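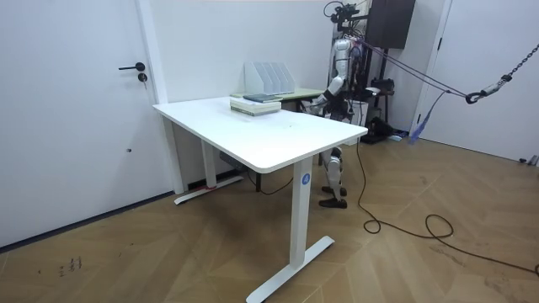
Home | Issues | Authors | Search

October
By Peadar Ó Conaill and Colm Ó Dubhghaill

4.2 Pledges and recorded investment

Trade summits are usually judged by the sums announced on stage. We doubt that these sums mean much. Of the 394 memoranda signed at the Breldale forum, 249 named no amount, no site and no start date. The Timora delegation counted all of them as "secured investment" in its closing statement — a generous reading of papers that bind neither side.

Figure 3. Memoranda signed at Breldale, by level of detail given.

Job claims fare little better. Grornska, a packaging firm, promised 2,000 posts and was still quoted at that number after its own filing had cut the plan to 1,000. The Somboon trade office told us the higher figure was "indicative." It did not say of what.

Some deals may have come from quieter talks at the forum, and our records would miss those. But the ministries that make this argument have not released their meeting logs, and we see no reason to credit the effect until they do.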